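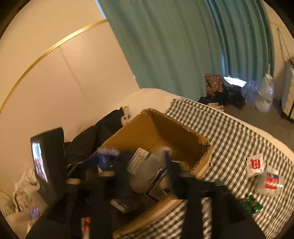

Atif Sandhu packs boxes for people who are moving, and he has been doing it long enough to have opinions about tape. He started as a driver with a small moving company in Llanos, changed over to packing after his back gave out, and now works for himself out of a rented unit behind the Tornell Building. Most of his customers are leaving apartments. A few are clearing out a parent's house. He spoke to us one morning in January, between two jobs, with a thermos of tea on the bench.

We wanted to ask him about mixed boxes, the kind everybody ends up with on the last day, when the books and plates are done and what remains belongs to no particular room.

"That's the box I get called about," Sandhu said. "People do the books themselves. They do the clothes. Then there's the stuff from the counter, the stuff from the drawer by the phone, something from the bathroom, and they look at it for two hours and call me."

His first piece of advice is to stop sorting. By that stage, he said, a category is a waste of an evening. He goes by weight and by shape. Heavy things with a flat bottom go in first and in the middle. Rounded containers go in next, and he tries to stand them upright if they have anything in them. Packages with square edges go against the walls, where they hold the sides out.

"A round thing wants to roll into a corner and a square thing will sit where you put it," he said. "So I use the square ones to keep the round ones still. If I have one jar and six packages, the jar is going to be fine. Six jars and one package, I need paper."

He buys paper by the bale from a supplier called Cernov and uses more of it than his customers expect. For an ordinary one-bedroom apartment he allows 42 boxes, and of those he expects only a handful to be mixed. The mixed ones take him the longest. He charges by the job, so the time is his own loss, but he says he would still do those boxes himself before he handed them to a helper.

Sandhu is less particular about where the boxes come from. He sells new ones, and he will also use whatever a customer has been keeping in the hall closet. He does look them over. A ragged rim doesn't bother him much. Neither does a tear at a top corner, provided it stops well above the load.

"Cardboard is strong in the walls and at the bottom," he said. "The top edge gets chewed up every time somebody opens it. If a corner is torn and you can see the layers in there, okay, you don't stack on that corner. You put it on top of the pile or you put it in the car. It's still a box."

What he won't accept is a soft bottom. He tests it by setting the empty box on a table and pressing down inside with both palms. If it gives, he flattens it and uses it as padding between picture frames. He showed us a stack of flattened boxes kept for that purpose, leaning against the wall of the unit and tied with string.

The surface under the box matters to him too. He works at table height whenever there is a table. Bending over a box on the floor is how he hurt himself in the first place. He puts a cloth down first, usually one of the customer's own tablecloths that hasn't been packed yet, and sets the box on it at an angle so that he is reaching in over a corner.

"You reach over the flat side, your arm is always hitting the edge," he said. "Turn it, and you've got the corner pointing away from you and both walls open. I don't know why it's easier. Try it. The cloth is so the table doesn't get scratched when you turn the box. Then the cloth goes in on top at the end, if it's clean."

We asked what people get wrong most often. He thought for a while and said labels. He didn't mean the labels on the outside of the box, which he considers a separate subject. He meant the ones on the things inside. A container with a printed label should go in with the label facing up or toward the middle, so that whoever opens the box can tell what it is without lifting it out.

"You open the box in the new place, you're tired, you're looking for one thing," he said. "If you can see the labels you find it. If you can't, you take out everything, and now it's all on the floor and you don't have a table yet."

He gave the same reason for keeping shiny and see-through wrapping out of the bottom of a mixed box. Small wrapped items slide down between the larger ones and stay there. He once got a call from a woman in Jirham who had thrown out a flattened box and then gone back for it because a packet of screws for her bed was missing. The screws were caught under a bottom flap. Since then he puts small wrapped things in a single bag, ties the bag, and lays it on top.

Liquids get a bag each. He doesn't care whether the cap is tight. Powders are treated the same way. Anything under pressure, such as spray cans, he asks the customer to carry or use up, and he will not put them in a box himself. Food in sealed packages is fine in a mixed box if the trip is short. For a long one he keeps it apart from anything with a smell.

Screens are handled separately. Customers often have one standing next to the box while they work, with a list up on it or something playing, and it is usually the last thing to be unplugged. Sandhu asks them to decide early where it's going. He doesn't pack a screen in with loose goods at all.

"It goes face to a pillow, in its own box or in the back seat," he said. "What happens is, people finish, the box has a gap at the side, and they look at the screen and they look at the gap. Please don't."

On gaps in general he was more relaxed than we expected. He fills them at the bottom and halfway up, and he leaves a little air at the top so the flaps close without bulging. Towels do the job as well as paper. So do socks. He closes the flaps before he tapes and gives the box a small shake. If he hears anything move he opens it again.

Tape goes along the seam and once across, with a hand's length down each side. He uses one brand and wouldn't say which, on the grounds that it had gotten worse. The contents go on the outside in marker, on two sides and never on the top, where the next box will cover it. For mixed boxes he writes the room it should be carried to and then the one item the customer is most likely to want first. "Kitchen, kettle," he said. "That's enough. You don't need the whole list."

Some customers want the whole list anyway. Last year he packed a house where the owner kept a numbered inventory in a ledger, and the final entry was 277. Sandhu said it was well kept, and that the owner still phoned him a week later to ask where the can opener was. It was in the box marked "Kitchen, kettle."

He has no plans to take on staff. He would like a larger unit, with a loading door that closes properly, and he has looked at one on the other side of Llanos. For now he takes two jobs a day at most and asks customers to have the last counter cleared onto a table before he gets there.

"Everything out where I can see it," he said. "Then it goes fast."

His next customer was expecting him at eleven. He rinsed out the cup from his thermos, put two rolls of tape in his jacket, and went to load the van.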